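2019-02-21

Eighteen rows! Eighteen rows of the yoke done before breakfast, and not one of them pulled out again. I'm writing it down because in January I was ready to give the whole sweater to the dog.

The trick was the needles. I'd been fighting the bamboo pair since Christmas and yesterday I finally walked over to Abreu and bought the metal circulars, the long ones, 40 inches, and oh, the difference. The stitches just slide. I sat down with tea meaning to try them for a minute and when I looked up the tea had a skin on it and the sky over the station was getting light.

So, for my own memory, what I changed. I go up two needle sizes for the colorwork and back down for the plain part above it. I catch the floats every third stitch and spread the knitting out on the right needle before I bring in the new color. And I hold the rust in my left hand and the cream in my right, always, even when it feels silly, and the little fir trees stand out so much better than they did on the sleeve. I may have to redo that sleeve. I don't even mind!

The wool is the Drindau, the heathery one with bits of straw still in it. It smells like a barn and I love it. I have 3 skeins of the cream left and I think that gets me to the collar, though it will be close. Florian Coste says the shop in Tulberg still has my dye lot (he phoned them for me without my asking, bless him) and he can pick one up when he drives over to see his sister. He's on his second hat now. The first one fit a grapefruit. He wears it on his thermos.

Swatched the mossy green too, for the collar edge. Against the rust it's gorgeous, like lichen on an old roof. Against the cream it goes a bit hospital. Maybe one thin line of it, two rows, and then rust again to finish. I'll sleep on it.
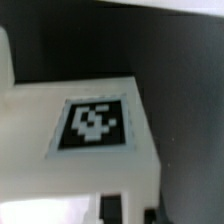
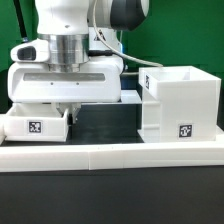
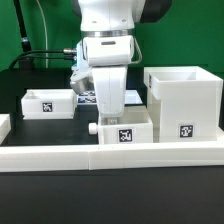

Back to the collar question. Mom's old pattern has it folded over and sewn down on the inside, which makes it thick and warm, and hers lasted through all of us kids. The newer way is a single layer of ribbing, and it sits flatter under a coat. I'm leaning toward Mom's. I like the thought of that weight around the neck on a windy platform, and I've got the patience for it this year.

Need: stitch markers (the cat has had two), a darning needle with a bigger eye, wool wash. Ask Florian about the Tulberg trip. Tonight, another six rows if my wrists hold out, and then the first decrease!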